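4.2 Comparing finger sets on soft cases

We compared two finger sets, which we call Calado and Faronis after the projects they came from. Both were run on the same two-arm cell at our Gorenthorpe lab, with the same Clemico controller and the same fixed camera. Only the fingers were changed between blocks. The task was to pick up a pencil case from the floor of the cell and place it on a small wooden shelf.

Soft cases are a hard test for a parallel gripper. The fabric folds under a light grip, and a case that is held off center tends to swing during the lift. We set the closing force once, before the first block, and left it alone for both finger sets. A trial counted as a success if the case stayed on the shelf after the gripper opened.

We logged 984 trials in all. Of these, 868 were scored, and the rest were dropped after controller faults or a lost camera stream. Each block had 100 trials at most, and the finger sets were swapped after each full block.

Most failures with the Calado fingers came at the grasp itself — the tips slid up the side of the case and closed on the fabric seam. The Faronis fingers grasped more reliably but did worse at release, where the wider pad sometimes dragged the case back toward the shelf edge. Cases lying close together were harder for both sets, and the order in which the arms moved mattered more there than the choice of fingers. We return to arm order in Section 5.
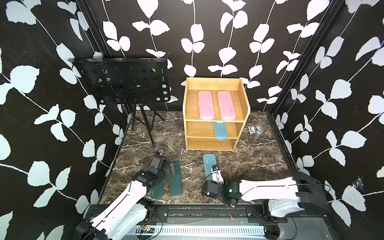

Figure 2. The two-arm cell with pencil cases on the floor and shelf. The right gripper is lowered onto the light blue case.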